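Laundry Room > Folding & Sorting > Big Piles

How I Get Through a Mountain of Clean Laundry on the Bed

I do my folding on Saturday, all of it, on top of the bed. I know some people fold as each load comes out, and good for them! I have a small apartment and a drying rack that holds about one and a half loads, so everything lands on the mattress first and I deal with it after lunch.

Before you touch anything, clear yourself a landing spot. Mine is the top of the dresser plus one chair. You need two places to put finished stacks, one for things that get worn and one for things that go on beds, and neither of them can be the bed itself (I've tried, the stacks fall over and you fold them twice).

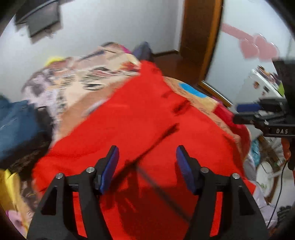

Start with color you can spot from across the room. I used to begin with socks and I'd lose heart before I got anywhere. Now I pull out the loudest thing first, and with a pile like mine that means the bright red one sprawled over everything else, orange print peeking out from under it and all. Once the big loud piece is off, you can see what you've got. Denim goes next, then anything fuzzy, then the little things at the very end.

Shake each piece before it goes down flat. One good snap from the shoulders or the top corners, then lay it out and run your forearm across it. For fleece I skip the snap and just spread it with my hands - it doesn't hold a hard crease anyway, and a snap only sends the lint flying.

Next, fleece and blankets. People fold these too small. Fold in half the long way, in half again, then thirds, and stop there. If you keep going you get a fat little brick that pops open on the shelf.
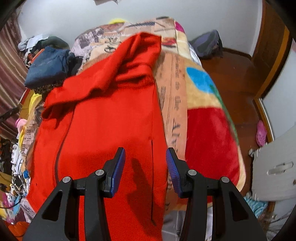
Ga-eun Wi

Find a seam before you fold anything soft and shapeless. Fleece slides around and you can spend forever hunting for a straight edge, but the thin dark line down the middle of the red one gives you something to line up with. Put one hand on the line, bring the far side over to meet it, then do the same with the near side.

Busy prints are the other trap. With a newspaper blanket beside a cartoon one I honestly can't tell where one stops and the next begins, so I slide my hand in flat between the layers and peel from the top down. Go slow and you won't drag the sheet off the mattress with it.

Last of all, the strays. Small things always creep up to the far side of the bed, so walk around and check that edge before you put the stacks away. Mine go in a Gaken bin in the closet, blankets on the bottom, and the lid shuts if I lean on it a little.

Filed under: folding, blankets, small bedrooms

Contact Brosside | © Brosside | Back to top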